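Herkgate Path Planner for wrist camera cells

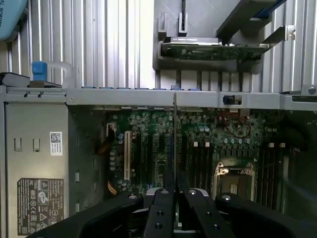

Herkgate is a motion planning package for robot arms which must work inside equipment: computer chassis, control cabinets, power supplies. It takes the images of a wrist camera and the model of your gripper, and it gives back a path that keeps the fingers away from everything that should not be touched.

Most planners treat the inside of a housing as one closed block. Herkgate keeps every crossbar, cable and memory slot as a separate object, and you decide the clearance for each one. Cables have their own class, as they do not stay in the same place from one unit to the next.

What is included
Planner license for one cell
Part library with 292 models of boards, brackets, screws and latches
Gripper editor (two-finger types, with outer arms if you have them)
Replay viewer, to look again at each approach step by step
Driver for the Ernero controller, version 4 or newer

Requirements
Linux computer with 5 GB of free disk space
Calibrated camera fixed to the wrist or to the gripper

Please note: thin wires are difficult to detect against a crowded board. We recommend to set the cable clearance wider on the first day and reduce it after you have checked the replays.

Order code: HG-101
Support for new licenses is given by Zorell by e-mail, in English. The license can be moved to another cell one time without cost. Updates are included until the next main version.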